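Course notes, week 4: Handling rules for thin film and bags
Lecturer: Uldis Dzene, Dillholm

In this unit we follow the Nikolovski house rules for grippers. They are short, and you must know them before you come to the practical in room 16. A rule here means a thing which the operator checks every time, also when the task is easy.
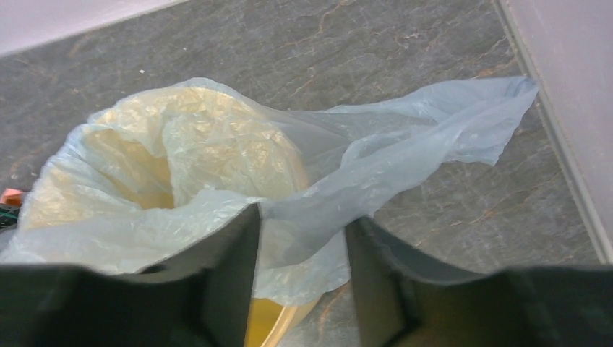 Approach is the first part of the rules. The fingers must be open before they come near the object, and the speed is reduced for the last 19 mm. With film we choose the grasp point at a fold, where several layers lie together. The blue bag has such folds at its bunched part, while the long flap on the right is thin, so the stone pattern shows through it. A flap like this can slide between the fingers. Write in your log which part you selected.

The second part is holding. Close slowly, with up to 4 N in the first attempt, and take the bag at a gathered place. When two arms work in one cell, only one of them may move toward the bag. The other arm waits until the operator releases it. Senad Stoyanova will explain the release procedure in the October session.

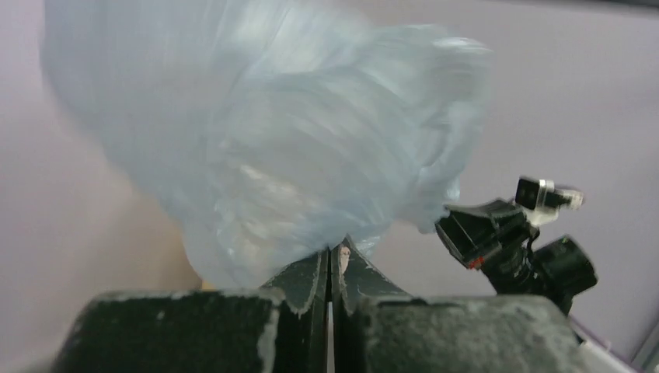

Fig. 2. Bag held at the gathered neck, second gripper at right.

For the practical, read rules 2 and 4 again and bring your log sheet. Finger wear is recorded on the back side of the sheet.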